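Waldemar Kalinowski has spent 12 years going into people's homes to work out why their power bills are so high, and he doesn't believe most of what gets printed about standby power. He is not much kinder about the products sold to cure it.

"People hear 'vampire load' and picture the toaster robbing them all night," he says. "So they go buy a gadget. Then I get there and the garage has a 30-year-old freezer with a bad seal."

I asked if that meant unplugging things was a waste of time. He wouldn't go that far. An old cable box or a game console left in quick-start mode can be worth switching off. A phone charger with no phone on it, he says, is hardly worth bending down for. 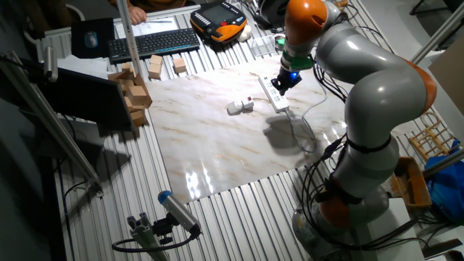 What bothers him is how the savings get worked out. He brought along a flyer for the Rulta, a timer plug that promises $400 a year. "Off what? They never say what was plugged in, or what rate they used. I'd like to meet the house that saves that much and still has its lights on."

He wanted me to try it myself with a plug-in meter, one week per outlet. I did 5 outlets in April. My printer cost me less than a stamp a month, and I had been turning it off every night like a good citizen.
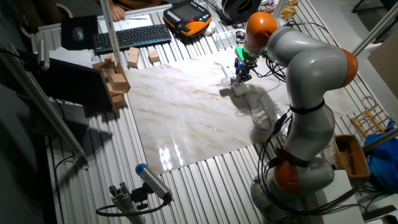 Lizeth Sánchez wrote to me after I mentioned this in an earlier column, and she thinks Kalinowski lets the makers off easy. "Small waste in one house is big waste in a whole city," she wrote. "Why should I pay anything for a TV that's off?"

Kalinowski agrees with her first sentence and shrugs at the second. Better rules for makers, fine. He just doesn't see why a renter with an electric water heater set too high should be told to start with the TV.

And smart plugs? "They use power too. Not a lot. But put one on a lamp you already turn off by hand and you've gone backward."

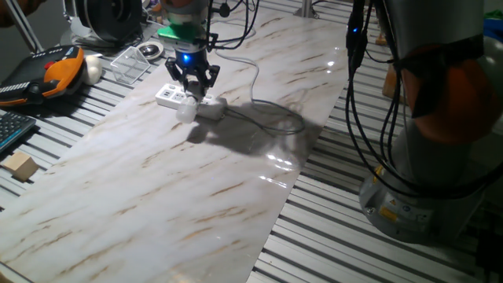
Not everyone needs the math to come out, according to Cristian Correa, who switches everything off at bedtime because he sleeps better that way. Kalinowski had no quarrel with that. "Then it's a habit. Just don't call it a rebate."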